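Old floral oilcloth on a work table – clean it, cover it or throw it away?
Forum: Home and Workshop > Surfaces and Floors

bleddynb
Good evening all. I have a table in my back room with a flowered oilcloth which came with the house. My wife likes the pattern and so do I, but the middle part has lost its shine and takes every bit of dirt. I use the table for small repairs and for charging things. I have tried warm water with washing-up liquid and a soft cloth. It helps for a day, then it is grey again. Is there a way to bring back the surface, or is it finished?
Bleddyn

esko_l
When the top layer is worn through, no cleaner will bring it back. The coating is what keeps the dirt out. Under it is only the print, and the print is soft. You can test with one drop of water in the worn part. If the drop stays round, the coating is still there. If it goes flat and dark, the coating is gone and you should buy a new one.

M_Grewal
I don't agree with Esko. I had a cloth in the same condition and I used Oltberg clear wax on it, two thin coats, with a night between them. It is now in its third year. It does not look new, but crumbs wipe off it and I don't need more than this.

esko_l
Wax on a cloth where you also put tools and hot plugs? It will be sticky in July. I would not do it.

M_Grewal
It was not sticky in July. Maybe you put too much.

maelle_p
Please can we first ask what cloth it is? There is real oilcloth, there is cotton with a PVC layer, and there is plain vinyl with a fleece back. Wax is for the first kind only, in my opinion. On vinyl it lies on top like butter. Bleddyn, can you look at the back side and tell us?

bleddynb
Thank you, Maëlle. The back is white and a little hairy, like a blanket. So it is vinyl, I suppose.

maelle_p
Yes, vinyl with fleece. Then I would forget the wax. Mervin's cloth was probably another kind, so both of you can be right.

M_Grewal
Mine had a woven back, this is true. I take back the wax for this case, but only for this case.

darcy_c
I am on the side of keeping it. Mine is also pale with pink roses and it is worn white in places, and I still work on it. The power strip that lives there is even dirtier than the cloth.

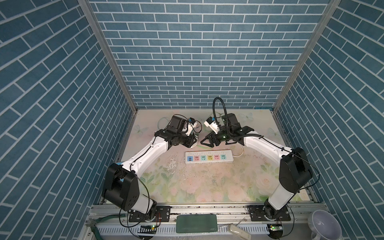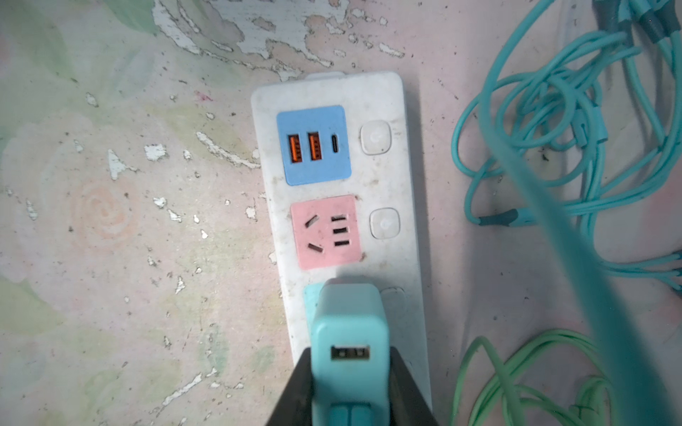
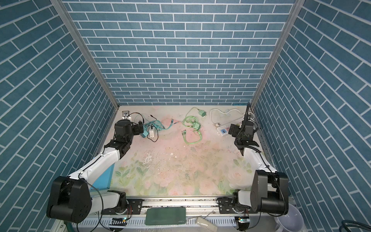
My question is another one. Has anybody put a clear sheet over the pattern? Gosselin sells one by the metre, 2 mm thick, and for a table of 70 by 200 cm it is not so expensive. I am afraid that it will turn yellow.

maelle_p
I have the Gosselin sheet in the kitchen. It is not yellow, but it is away from the window. You must unroll it one day before you cut it, otherwise the corners stand up. And clean the cloth very well first – every crumb under the clear sheet you will see for years.

esko_l
For me the clear sheet is more work than a new cloth. But if you love the roses, then do it.

bleddynb
We do love the flowers, so I will order the sheet. Does one cut it with scissors or with a knife?

maelle_p
Knife, with a metal ruler, and a new blade. Cut from the back side.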